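April 28, 2019

This week I have finally moved to teaching with two arms, and I want to write it down before I forget how hard the first evening was. Until now I used only one arm, and my notes in the Rarkus folder say I saved 196 demonstrations with it. I was proud of them. With two arms I felt like a beginner again. 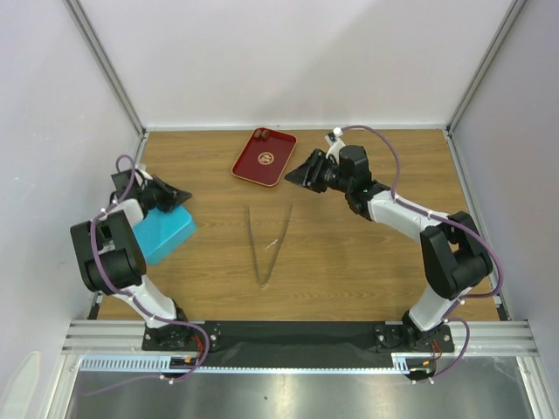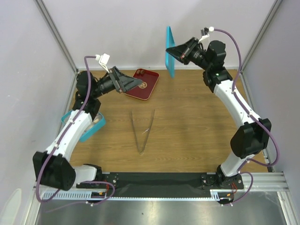 My biggest mistake as a teacher is that I hesitate. When I guide the arms by remote control and stop in the air to think, the stop is recorded too, and later the robot can learn to stop in the same place. So now I decide the whole movement before I touch the controls. The tweezers in the middle of the table need the most thinking, as they are long and thin, and a small error of my hand is enough to miss them. I repeat the path in my head, slowly, and then I begin.

My plan for May is to record 50 good ones and throw away every one where I was nervous. I will write again when I have them.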